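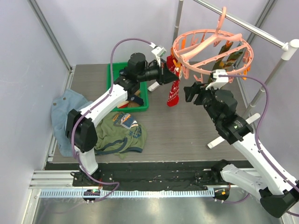
I have been meaning to write about socks for a while, which tells you something about the kind of year it's been. We moved into the flat in Okthorpe in April, and it has no yard, no balcony and a dryer that belongs to the whole building and eats quarters like popcorn. So I've become a person who hangs things up indoors, and I have opinions now.

My grandmother had a round hanger with pegs all the way around the rim, and it lived on the shower rail for as long as I knew her. I thought it was a fussy old thing. Then I bought a pink one with orange pegs and a hook on top, and I take it all back, Grandma, every word. The whole week's small stuff goes on one hook! Before that I was draping socks over the radiator, and they'd slide down the back and stay there until somebody noticed the smell.

What took me longest to learn was the order. I used to start at one peg and just work my way around, and halfway through the hanger would tip over to the heavy side and everything would bunch up against its neighbor. Now I do one item, then go straight across and do the next, like tightening the bolts on a car wheel (my dad's comparison, and he was very pleased with it). A red patterned sock on one side, something of the same sort of weight across from it, and so on until I run out of pegs or patience.

I hang socks one to a peg, and I've gone back and forth on whether it should be the toe or the cuff. Toe up keeps the elastic from stretching, or so my sister insists. Cuff up dries a bit faster in my bathroom. I do cuff up for the thick winter ones and toe up for anything I'd be sad to lose, and I won't be taking questions on that. Dark patterned things go wherever they won't brush up against the pale ones, after a sad business with a green dishcloth and my good white pillowcase.

The other half of the routine is the tray. I carry the little things over in a green plastic one and set it down close by, so I'm not bending down to the basket forty times with my back complaining. I had a lovely wicker basket for this from a shop in Lultmont – very pretty, very wrong – and it snagged every single sock I own. It holds magazines now and seems happier.

As for the rod, mine is a plain metal one, and I'd say spend your money there before you spend it anywhere else. The first I tried was a tension rod that came down at two in the morning with a full load on it, and I was sure we were being burgled. I leave a hand's width of room on either side of the hanger so that it can turn a little, and I give it a nudge whenever I walk past with my coffee.

Next month I want to try one of those folding racks for the sheets, if I can find a corner for it. The bedroom door already doesn't open all the way, so we'll see.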